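Ticket 2517 - Demostraciones con dos pinzas manuales, recipiente transparente
Estado: abierto (reabierto 2 veces)
Sede: Erville
Abierto por: operación de mesa
Asignado a: soporte Novis

Síntoma

El validador de Kurian rechaza episodios que en la mesa se dan por buenos. Motivo que devuelve: "contacto no confirmado". Del último lote, 1699 episodios, rechazó casi la cuarta parte. El operador no recibe ningún aviso mientras trabaja; se entera al cierre, cuando el episodio ya cuenta como fallido en su hoja.

Pasos para reproducir: recipiente sobre la mesa redonda, una pinza en cada extremo, agarre simultáneo.
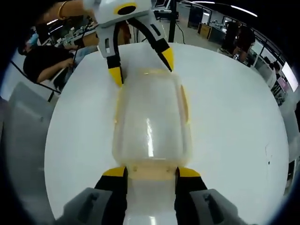

Primera respuesta de Novis

"Error de usuario. Repetir la formación de agarre." Cerrado sin más pruebas.

Reabrimos. La formación se repitió en enero y el rechazo siguió igual. Además, el mismo aviso sale en episodios en los que una de las pinzas todavía se está acercando y la otra no toca nada, o sea que el validador juzga el contacto antes de tiempo. Adjuntamos un momento así, con el recipiente entre los dedos abiertos de la pinza propia:
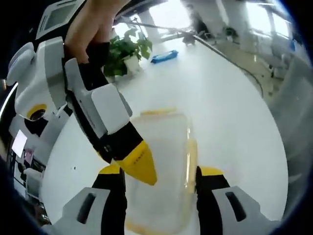 Segunda respuesta de Novis

Proponen que el plástico transparente confunde al detector y piden cambiar de objeto. Puede ser. Los brillos en la pared del recipiente son evidentes y no lo discutimos. Pero el encargo de Lirkum es precisamente con recipientes transparentes, y cambiar el objeto para que el validador apruebe nos parece una forma curiosa de arreglarlo.

Prueba hecha el 2026-08-06: mismos operadores, misma mesa, umbral de contacto bajado de 4 a 2. Los rechazos bajan, pero ahora pasan episodios con una punta en el aire.

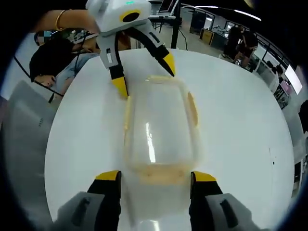 Punta derecha de la pinza del fondo, por encima del borde del recipiente.

Con ninguno de los dos valores nos fiamos del resultado. Hasta que haya otro, pedimos revisión humana de todos los rechazos - sí, ya sabemos que el validador se compró para quitar esa revisión.

Comentario de operación

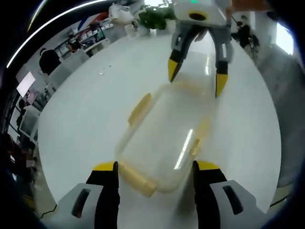 El contador de productividad es lo que más nos preocupa de este ticket. Antes, quien hacía la demostración decidía si valía y la repetía en el momento; ahora decide el validador, y la gente ha empezado a agarrar despacio y de forma exagerada para que la máquina lo vea. Con el recipiente en diagonal y los dedos apretando solo el extremo cercano, cualquiera en la sala entiende qué se está haciendo. El validador no siempre. Si los datos se llenan de movimientos pensados para pasar un filtro, dudamos de que sirvan para enseñar nada a un robot.

Pendiente de Novis:
- Registro completo del validador, sin resumir.
- Aviso en el momento del rechazo.
- Los rechazos dejan de contar en la hoja del operador mientras el ticket siga abierto.

Sin respuesta al tercer punto. No aceptamos el cierre sin ella.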